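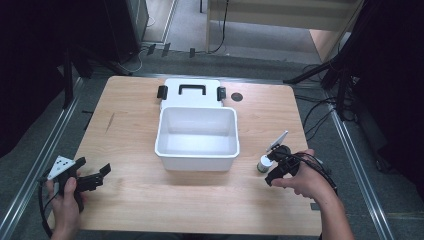
## Seed swap returns in February

Our seed swap is back at Kalimska Hall, and what a lovely thing it is to be planning it again! Last year 110 packets found new homes (my own windowsill took rather more than its share), and the broad beans were gone before I had finished my tea. Please bring whatever you have saved, labelled with the name and the year if you remember it. Doors open at 2 in the afternoon.
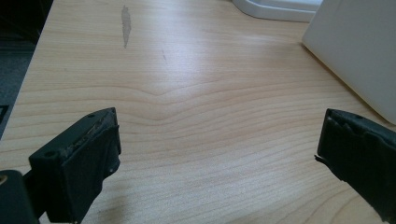 *By Farzana Howlader*

If you have never saved seed before, do come anyway, as there is always plenty to take home and somebody glad to talk you through sowing it. Peas and French beans are kind to beginners, while squashes cross with anything nearby and may give you a surprise. The 58 bus stops outside, and the Bredard Lane gate will be open for prams and bicycles.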